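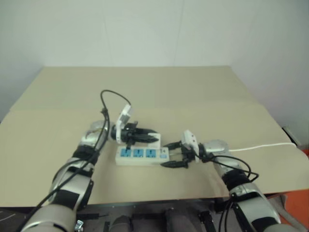

Got the keys in January and still not unpacked. Writing this on my phone in the gap between the boiler man leaving and the school run so forgive the state of it.

Moving house then. People keep asking how it went so I'll put it all down once and send them the link.

Cost first, as that's what everyone wants to know. Salazar quoted 1583 for the lot, packing included. Nearly choked. Vosberg came in at 935 but we do the packing ourselves. Went with Vosberg. Two blokes and a big van, there at 8, very quick, very polite, drank more tea than I thought possible. One lamp broken and that was my fault - I'd wrapped it in a tea towel and hoped.

Packing ourselves was the mistake. Not the money, the evenings. Three weeks of evenings. You start out so tidy, labels on every side, kitchen stuff in kitchen boxes. By the last night it's a colander, a phone charger and somebody's wellies all in together and you write MISC on it and move on. I have eleven boxes of MISC. Can't find the tin opener. Bought another tin opener. Now can't find that one either.

Things I'd do again:

Bedding in the car with us, not the van. Beds made by six, everyone asleep by nine, including me in my jumper.

Meter readings on the phone the minute we walked in. Old place too. The old supplier has already tried to bill us 438 for a house we'd left, so very glad of those.

Post redirect. Did it late, should of done it a month before. Somewhere out there is my new bank card.

Things I wouldn't:

Taking the curtains down the night before. Just no. Streetlight straight in my face till 4am.

Defrosting the freezer on the morning. Water everywhere, towels already packed, used a dressing gown.

Booking the broadband for "the week after". The week after turned into 10 days of sitting on the back step where there's one bar of signal. The kids coped better than I did. They've discovered cards.

The new place is good though. Smaller kitchen, much better light. There's an Arkamo cooker that came with it, older than me I think, and the oven runs so hot that a tray of chips went black while I was looking for the oven gloves (MISC, presumably). Getting used to it. Knock twenty off whatever the packet says and stand next to it.

Garden is mostly brambles. Found a path under them at the weekend, proper brick one, goes right down to the back fence and stops. Would love to know were it used to go. Neighbour on the left says there was a gate, neighbour on the right says there never was. Staying out of it.

Next job is the hall. I want it yellow, I've been outvoted, I'm buying the tester pot anyway - Jirkura do one that's nearly the colour of custard.

Right, shoes on, I'm late. Will do the damp in the back bedroom another time as that needs its own post.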